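HOUSEHOLD TEXTILES AND UPHOLSTERY CARE
Unit 4 Handout: Loose Cloths, Fringed Edges and Upholstered Seating
Course leader: Manju Khurana
Practical supervisor: Lachlan Matheson

Students should read this handout before the practical session and bring it with them. It continues the material on woven fabrics covered in May and assumes that the fiber tables from Unit 2 have been learned.

1. Raw edges and fringe

A woven cloth holds together because two sets of threads cross each other. At a finished edge the outermost threads are locked in place by a hem, a selvage or a line of stitching. Where that finish is missing or has worn through, the threads lying parallel to the edge slip away and the crossing threads are left standing as fringe. Decorative fringe is made in the same manner but is secured by knots or by a row of stitches at its base. Students will be expected to tell the two apart by touch as well as by eye. 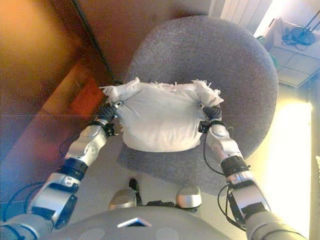

Handling a cloth with a loose edge calls for some care over where the weight falls. The cloth should be lifted by its body, with a grip on each side, and the fringe should carry no load. An off-white cloth gripped at both sides, as it is over the round gray seat, sags in the middle into a rounded belly, and creases run diagonally across its face. Creases of this kind show the direction of the pull. If they are sharp, bring the two grips closer together before moving the cloth. Loose threads at the corners are to be trimmed with scissors and never pulled, as a single pulled thread can pucker the weave well beyond the edge.

2. Upholstered seats as a work surface

An upholstered seat is often the nearest surface to hand when cloths are being sorted. It is acceptable for short periods, subject to the following points.

Vacuum the seat first with the brush attachment.
Do not place a damp cloth on upholstery.
Check rough-textured covers for snagged threads after use.
Keep pins and open clips away from the seat.

The abrasion rating of a cover is given in rub cycles. The practice panels supplied by Clenell are rated at 4,000 and are suitable for demonstration only. They must not be used to re-cover seating. Lucie Lemieux will issue the panels, and the reference swatches are kept in drawer 526.

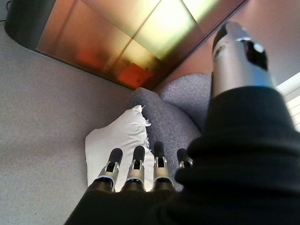 Figure 2. Creased white material with frayed threads along one edge, resting on a gray upholstered cushion.

3. Practical exercise

Work in pairs. Each pair will receive one plain-weave cotton cloth with an unfinished edge. Record the length of the fringe at both corners, trim the loose threads, fold the cloth in thirds with the raw edge inside, and record the fringe again after unfolding. Enter both readings on the Porketti sheet. Lint removed during the exercise goes into the paper envelope provided.

Written reports may be up to 500 words and are due on 16th June. Reports should be handed to Karine Girard at the department office. Requests for an extension must be made to Leire Vallejo in writing before that date.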